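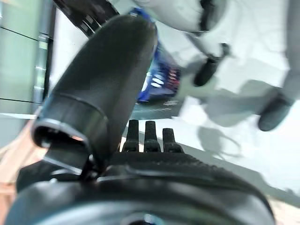
Photo: Demyd Stasiv / Astik

4.2 Picking at the shelf
We studied order picking at Ntuli, where staff had filled every basket by hand until June. The trial covered 400 orders and five pickers.
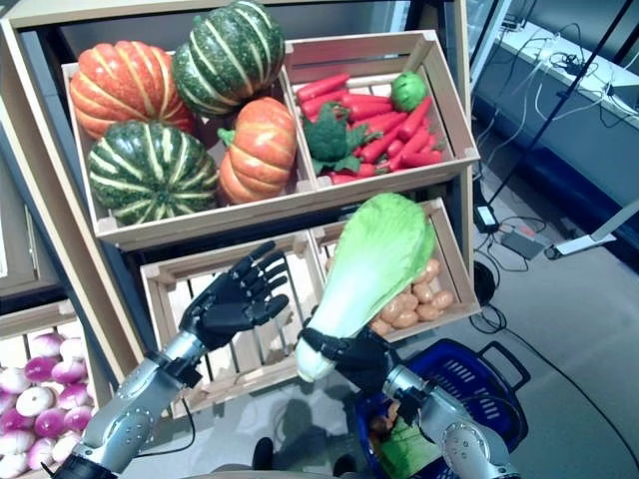 Who decides when a basket is finished?
The picker on shift, who checks it against the order.

Figure 3. Napa cabbage, potatoes and a blue basket at the picking shelf.

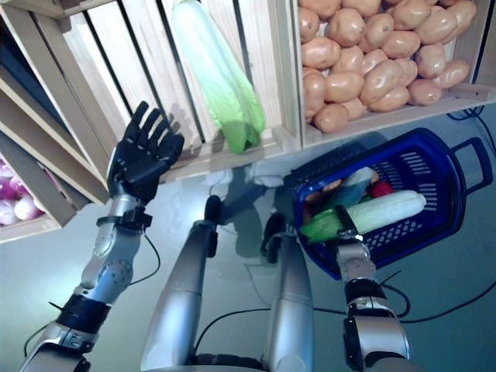
Pickers spent less time bending and more time waiting — a change that three of them disliked. Ogilvie's interview notes record the same complaint from the early shift.

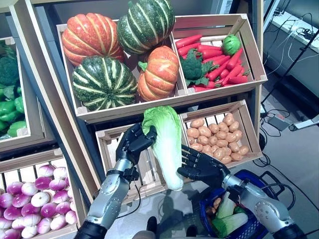

Restocking stayed with the staff throughout. Breaks, once taken together, were staggered so that one person could always watch the shelf, and the pickers asked for this to be reviewed.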